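Chapter 12. Portions, Plates and the Price of Lunch

Start with lunch. Everybody eats it, most people buy it at least some of the time, and almost no one could tell you what it cost to make. That gap is what this chapter is for.

By the end you should be able to: cost a single portion, tell food cost from menu price, spot where the waste is hiding.
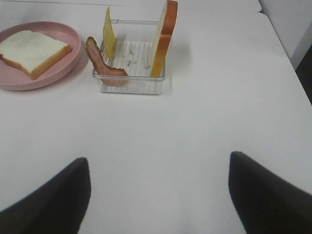
Page last changed: August, by L. Bloxham

A portion is a promise. Customer pays the same on Tuesday as on Friday, so they expect the same plate. Kitchens that eyeball it drift, nearly always upward. An extra slice here, a heavier hand with the spread. Small stuff. Then the month closes and the money isn't there.

Some terms before we go on.

Portion cost: what the ingredients in one serving cost you.
Yield: what's left to sell after trimming, peeling, dropping.
Food cost percent: portion cost divided by menu price, times 100.

Yield is the one students skip. Don't. A head of lettuce is not all lettuce, you pay for the core and the brown leaves too.
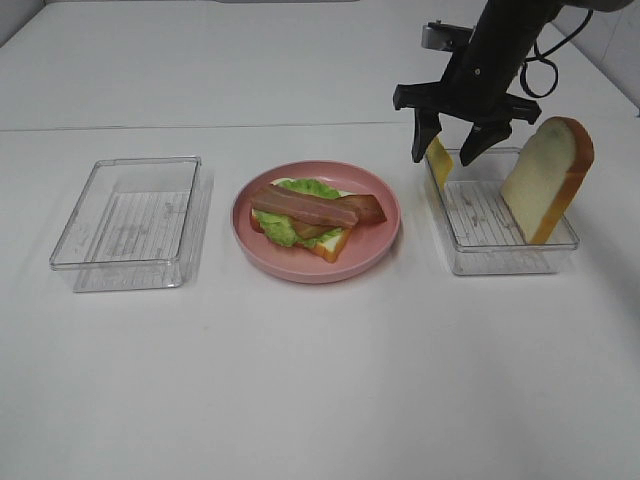
Take the Wragg Street lunch counter in Cudemholm, which we'll come back to in Chapter 14. One sandwich on the menu sold 2081 times in a single season. Overfilled by 12 cents each time. Do the math: $249.72, gone, and no customer ever noticed they were getting more. The fix was dull. A written spec taped up at eye level, everything weighed out before the rush, and one person checking teh scale at 10:30 every morning. 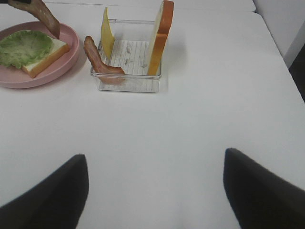

Lindsay Lowther, commenting on the draft, thought this was too hard on the cooks. A generous sandwich brings people back, she wrote, and the spec sheet never has to look a regular in the face. Fair point. Generosity is fine if it's priced in. Put the extra slice in the spec, cost it, charge for it.

Now pricing. Quick method: decide your target food cost percent, divide portion cost by it. Portion costs $1.47, target 30 percent, so 1.47 / 0.30 = $4.90. Most places would round that up to 4.95 or so. Fine. Rounding down is where beginners lose there nerve. 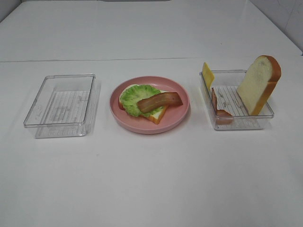 Careful though. The quick method knows nothing about rent, wages or the shop next door. It gives you a floor to argue from. Labor gets it's own treatment in section 12.3, supplier contracts in 12.4 (the Bovia price list is in the back of the book, you will need it for both).

Before you read on, pick something you ate this week. Write down every ingredient, guess the amounts, then look up prices at a store. Keep the sheet, we use it again in 12.2.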